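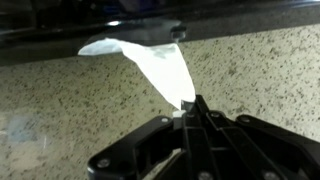 *Wrist camera view, with the white sheet pinched at the tip of the fingers.*

Mar 2, 2024

We passed 1,347 recorded episodes for Stuvlow this week. An episode is one attempt at one wiping task, driven by hand from start to finish, with the wrist camera, the outside camera and the joint positions all saved together. I've driven most of them myself, so this post is mostly about what I've changed in how I do it.

The first 400 are the ones I'm least happy with. I was still learning the controls and I kept stopping in mid-air to think about where to go next. A person watching the playback can tell I'm thinking. The model can't, and it picked up the stopping. The first policy we trained on that batch would reach out, hang there for a while, and then carry on. I went back and cut the worst of them, and trimmed the pauses out of others where the trim didn't leave a jump in the arm position.

Now I plan the whole move before I press record. If I lose my way in the middle I throw the episode out and start over. Mistakes I recover from are different, and those stay in. If the sheet slips and I go back and grab it again, the model should see that, and Kobzar (our training code) has a tag for it.

Length matters too. I set a limit of 18 seconds for a single wipe. Most come in well under it. Anything longer usually has a hesitation hiding in it somewhere, and I'd sooner drive it again than go hunting for the spot.
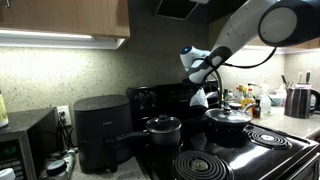 Variety has been the harder part of the job. It is very easy to record the same motion over and over with small differences and think you have a lot of data. So before each block of episodes I change something in the kitchen and write down what I changed. Pots are the best thing to change, in my experience. With the two lidded ones on the stove, the black knobs on the lids stick up right where I'd like to swing the arm through, and I have to come in higher than I would over bare burners. The long handle on the smaller one pointing toward the air fryer is a good obstacle as well. I've started turning handles to a new angle between blocks.

Thin, floppy things are awkward to learn from. They never hang the same way twice, and from the wrist a crumpled one and a flat one look like two separate objects. I don't smooth them out first anymore. I pick up whatever shape is there and note in the log whether I grabbed a corner, an edge or the middle. Corners are still overrepresented, so I'm going to do a block of nothing but middle grabs.

Labeling is done in Lekum at the end of the session, while I can still remember which ones felt wrong. I tried leaving it for the next morning and ended up rewatching nearly everything -- not worth it.

The plan is to freeze this set in May and train on it without adding anything. Before then I want more left-to-right wipes and more starts from a low arm position, which I have been avoiding out of habit. I also need to rename the older folders, as I changed the naming scheme partway through and the loader still has a special case for it.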